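Zigzag or overlock on knit seams, do you really need both?
Forum: Sewing and Mending > Knits and Stretch Fabrics

pintuck_annie
I'm taking in a stack of sweatshirts and tees for my two boys and I only have a regular machine, a Beddoe from the nineties with 6 stitches on the dial. Everything I read says to do knits on a serger. A used Cladeck came up locally for more than I want to spend. Can I do side seams with a zigzag and leave it at that, or will they pop? Mostly jersey and some mid-weight fleece.

millrow
A zigzag is fine. I sewed T-shirts for years that way before I bought a serger. Narrow zigzag for the seam, 5 mm allowance, then a wider one next to it and trim close. What matters more is the needle. Use a ballpoint or you'll get skipped stitches and blame the machine.

Ieuan Hopkin
I'd go along with that for tees. Fleece and sweatshirt fabric I'm less sure about. Look inside a bought one before you decide. On dark gray stuff with pale thread you can see the stitching easily. This one has a wide white zigzag and a white overlock seam on the same garment.
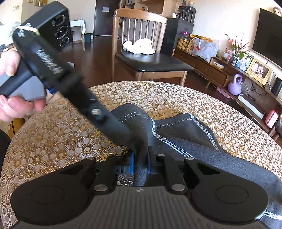

Wyn Skyrme: I don't agree that you should copy store-bought clothes. Factories pick a seam for speed. At home you can go slower and use a plain narrow zigzag with the presser foot pressure turned down, and it will outlast the fabric. I have a sweatshirt done that way that gets worn every week and the seams are the only part that isn't going.

pintuck_annie
Thanks. My machine doesn't have a presser foot pressure dial that I can find. Is it ever inside the case?

millrow
On some of the older ones it's a knob on top of the needle bar side, or a pin you push down with a ring around it. If you don't see either, it's fixed. In that case put strips of tissue paper under the fabric and tear them away after.

hemlock_and_thread
Tissue works. So does a walking foot. I would not bother with a serger for a stack of kids' clothes. Thread alone is a cost people forget. Four cones for every color, and if you buy the 1,000 yard cones they don't last like you'd think because the loopers eat it.

Wyn Skyrme
You don't need four of every color. Gray, black and off-white cover most things. Match the needle thread and let the loopers be whatever.

hemlock_and_thread
If you don't mind how it looks inside. I do.

Ieuan Hopkin
One more thing about taking in sides. Turn the garment inside out and get it flat on a table before you pin. Don't let a sleeve or the bottom band hang off the edge, it pulls the whole side off grain and then the seam twists after a wash. I smooth from the middle out and only pin when it stays put. I learned on a Drirkska coverstitch at work where you had no time for pins at all, and I still wouldn't skip them at home.

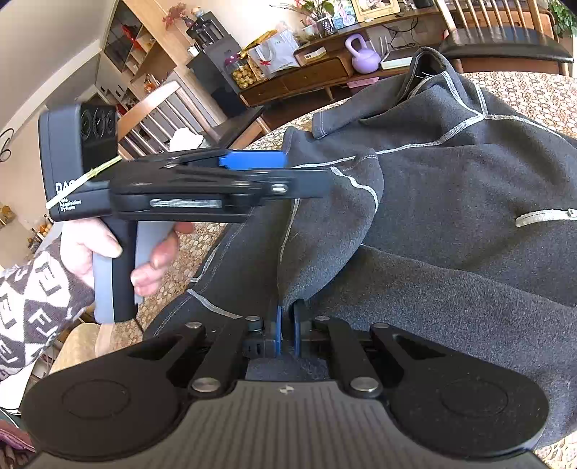
How far apart should the pins go on jersey?
Every two inches on a straight side seam, and closer near the armhole where the layers like to creep.

millrow
Clips over pins for fleece, though. Pins disappear in it and you find them with your hand later.

pintuck_annie
Did the first tee last night. The seam is stretchy but it's wavy, like lettuce. Ballpoint needle, stitch width 2, length 2.5. Tissue on the bottom.

Wyn Skyrme
You're pulling from behind. Let the feed dogs take it. If it's still wavy, hover the iron over it with steam and leave it alone until it's cool.

hemlock_and_thread
Or the stitch is too short. Try 3 before you blame your hands. Do it on a scrap from the same shirt, not on some other knit.

pintuck_annie
Steam fixed most of it. Length 3 was better too, so you're both right. Fleece ones next. Also somebody at the Pokthorpe swap has bags of serger thread going, 500 yard cones, if anyone here wants them more than I do.

Ieuan Hopkin
For the dark ones do it in daylight if you can. I get mine finished by 3 in the afternoon in winter or leave them for the next day. Black thread on a dark knit under a lamp is miserable, and unpicking it is worse.
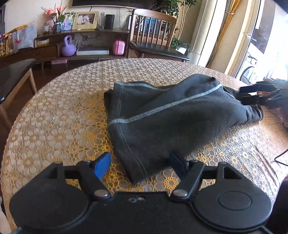
Dark garment, edge side

millrow
I use a light gray thread in the bobbin for that, so I can find the stitches again. It doesn't show from the outside if your tension is right.

Wyn Skyrme
It shows when the seam stretches. I'd stay with black and get a better lamp.

millrow
On a side seam? Never had it show.

pintuck_annie
I'll try the gray on the older boy's sweatshirt, he's rough on them anyway. Does anyone know if the ribbing at the bottom has to come off first or can I sew straight through it?

hemlock_and_thread
Straight through if you're taking in less than an inch a side. More than that, take the band off and shorten it or it'll flare.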